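Sales that fall through: what we learned at Curnine
Speaker notes, 2021-12-19

Opening

Thank them for having us. Say who Curnine are: an independent estate agency, sales only, no lettings. Say that the talk covers the gap between an accepted offer and exchange of contracts, and that there will be time for questions at the end.

Ask for a show of hands: who has had a sale collapse in the last month? Wait for the hands. Don't comment on them, move on.

The numbers

We went back through our own files. We agreed 131 sales in the period and 100 of them got to exchange. The rest were lost somewhere in between. Most of those homes were sold again later, but usually to a different buyer and often at a lower price.

Read out slowly. People will want to write these down.

Say clearly that this is one agency and one area. A city branch selling mainly flats will see something different. We do sell flats, mostly at Minarine, and leasehold sales there took longer than anything else we handled.
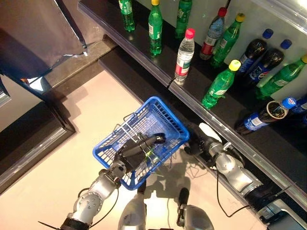
When we lost them

We expected most of the trouble to come near the end. It came early, in the first few weeks, before the solicitors had done much. Buyers changed their minds, or their lender offered less than they had asked for. After week 12 the pattern changed and the usual cause was a problem further down the chain.

Eight sales went after the survey. In most of those the fault was one the seller already knew about. Damp in a back bedroom, an extension with no completion certificate, that sort of thing. Pause here. If anyone wants to talk about surveys, ask them to hold it until questions.

What an offer means

Under the law in England and Wales, an accepted offer does not bind either side. Sellers often don't understand this, and we don't always explain it well. They hear "sold" and start packing. We now go through it on the phone the day the offer is accepted and follow up in writing.

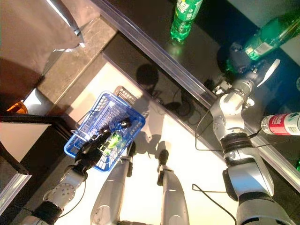
Buyers are not bound either, and many of them carry on looking. We asked ours, and plenty said they still had alerts switched on weeks after their offer was accepted. I compare it to shopping. The green packet in that blue basket has been picked out, but picking something out doesn't oblige you to take it to the till. A seller who hears it put that way tends to get their paperwork in sooner. Use the comparison once and leave it there.

What we changed

Before a home is listed, the seller instructs a solicitor and fills in the property forms. Some refuse. We still take the instruction, but we tell them it will probably slow things down.

We ask for the management pack on leasehold homes at the same point. At Minarine this has made the biggest difference of anything we've tried.

One person in the office now looks after each sale from offer to exchange. We used to pass it between negotiators and things got missed.

We moved our progress notes into Flikeck in November. It is a shared list and not much more. Any system would do if people filled it in. If asked about price, say I don't have the figures with me and will send them on. 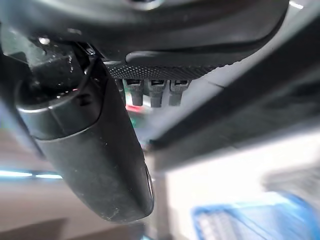 Grey pegs below the textured black strip.

What didn't work

We tried weekly emails to both sides. Buyers stopped opening them. A phone call every other week got better answers, even when there was nothing to report.

We tried a reservation agreement, with both sides putting down a deposit. Kılıçarslan, the law firm we deal with most, drafted it for us. Few sellers would sign. I'd like to try again with a smaller deposit.

Questions

Likely ones: gazumping, chain-free buyers, whether we charge extra for any of this (we don't). Copies of the seller checklist are on the table by the door.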